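Chapter 4
What Counts as a Town?

Ask the residents of Plalen where they live and they will say Plalen. Ask the state, and the answer takes longer. Plalen has a post office, a boat ramp, two churches and a strong opinion about parking, but it has no mayor, no council and no legal edge. On paper it is a stretch of county with houses on it.

Places like this are called unincorporated communities, and there are a great many of them. Some began as mill camps or ferry landings. Others began as a name on a railroad map, put there by someone who had never been, and the people came later to see what the name was about.

The census has to draw a line somewhere, so it draws one. A census-designated place is a settlement with a name, a cluster of people and a boundary that exists mainly for counting. The boundary collects no taxes and fixes no potholes. Plalen's takes in 821 people and a good deal of marsh.

Compare Brirnidness, 5 miles up the coast. It has 700 residents, fewer than Plalen, yet it incorporated long ago and has been arguing about its sewer ever since. Size, then, is a poor guide to status. So is the welcome sign — Miah has a very handsome one, and Miah is a crossroads.

In this chapter we follow three settlements along the Pinota River and ask who plows the roads, who answers the fire calls and who gets the bill. The answers are rarely the same office, and in January they are sometimes no office at all.

Key terms: unincorporated community, census-designated place, municipality, special district, county seat

Before reading on, find your own address on a county map. Note which boundaries you live inside, and how many of them you had heard of.
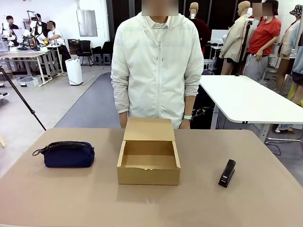
Page last changed: November 2020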